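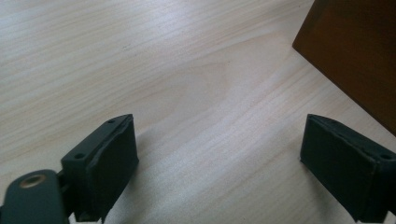 Verfasst im Juni, 21:14 Uhr — von fraeskante

Seit März läuft bei uns im Versand von Haltley die neue Packzelle. Früher haben wir zu viert 800 Kartons pro Schicht gemacht, jetzt sind wir zu zweit und ich drücke meistens Quittieren. Geht's euch auch so?

leimtopf63
Bei uns bei Adov genau umgekehrt. Mein Rücken dankt es der Anlage jeden Tag! Heben muss ich kaum noch, dafür hab ich das Einrichten gelernt.

fraeskante
Schön für dich — und wo sind die Kollegen hin?

leimtopf63
Zwei in die Montage, einer in Rente. Gekündigt wurde keinem.

spaetschicht_nord
Na ja. Bei Romum hieß das auch so, dann liefen die Befristungen aus. Und mehr Geld fürs Einrichten? Bei mir 183 Euro brutto, bei mehr als 63 Störungen im Monat.

fraeskante
183? Ich krieg gar nix extra. Frag morgen mal den Betriebsrat.

leimtopf63
Mach das, und lass dir die Schulung schriftlich geben.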